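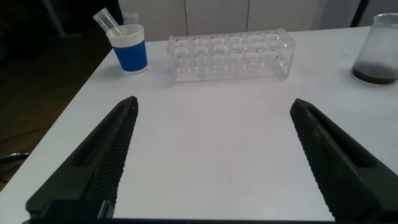
Itzel Barajas has run the prep room at the Nogueira soil and water program in Dendley for nine years. The room gets samples from home gardeners, a few small farms, and two schools. Last year it took in 671 of them, and 409 came in between January and the end of spring planting.

I asked her first about the cups. There is a stack of paper ones by the sink, the kind sold for coffee or party punch, and she goes through them faster than almost anything else in the room.

"A tube with a pointed bottom won't stand up by itself," Barajas said. "You can buy racks, and we have racks. But if you have one tube you're dealing with right now, you put it in a cup. It leans over a little and it stays there. You can carry it across the room that way and write on the cup."

She writes on the cup and on the tube. When she started, people wrote only on the cup, and the trouble with that came up in her second month. Two cups got swapped on a busy morning and a man on the east side was told to add lime to a bed that already had plenty. He was nice about it. She still has his letter.

Colored cups are better than plain white ones, in her opinion. The tables are white, the walls are white, and a white cup on a white table gets knocked over. She has tried foam, which she didn't like, and clear plastic, which tips when anything tall goes in it.

The tables themselves are older than the program. They came from a drafting office that closed, and they had to be sanded and recoated before anyone could work on them. Barajas wanted gray. Hélder Garcia, who ordered the coating, wanted white, and he did the ordering.

"He was right about one thing," she said. "You see dirt on white. We work with dirt, so you see it all day long, but at least you know where it is."

The smudges are another matter. Some of them come off with dish soap and warm water, and some have been there for years. She used to scrub at them with a powder cleanser until Garcia pointed out that she was taking off the finish. Now she wipes down at noon and again before she locks up, with a damp cloth first and a dry one after. She won't use paper towels for the second pass. They leave lint, and the lint ends up in the tubes.

I asked what a sample goes through once it gets to her.

"It dries first. That's two days on a tray, more if it's clay. Then I break it up and sift it, and a measured scoop goes in a tube with water up to the line. You cap it, shake it, and let it settle." The sand drops out in the first minute or so. Silt takes a few hours. Clay can hang in the water until the next day, and that is the part people find hard to wait for. "They call at four o'clock. I tell them it's still cloudy."

Garden clubs sometimes ask her for a way to do the same thing at home. She tells them to use a straight-sided jar with a lid and leave it on a windowsill where it won't be bumped. A tube is easier to read, she said, but a jar is fine for a tomato bed.

Benedita Correia, who teaches seventh grade in town, brings her classes in twice a year. The students do their own shaking and measuring, and Barajas sets out one cup and one tube for each pair. She learned to keep the cups toward the back of the table. Sleeves and elbows do most of the damage at the front.

"I lost nine tubes in one visit," she said. "All off the front edge. They didn't break -- they're plastic -- but the caps weren't on, and there went the morning."

The tubes get washed and used again as long as the markings can be read. The lines fade with scrubbing, so she uses a soft bottle brush and lets them soak overnight. When the lines are gone she passes the tubes along to Correia, who starts seeds in them.

There is talk of moving the program to the Ota building, which has more sinks and a loading door. Barajas has been over to look. She liked the light and did not like the counters, which are dark green and have a raised lip along the front. I asked if she would bring the old tables with her.

"I already measured the elevator," she said. "They fit if you take the legs off."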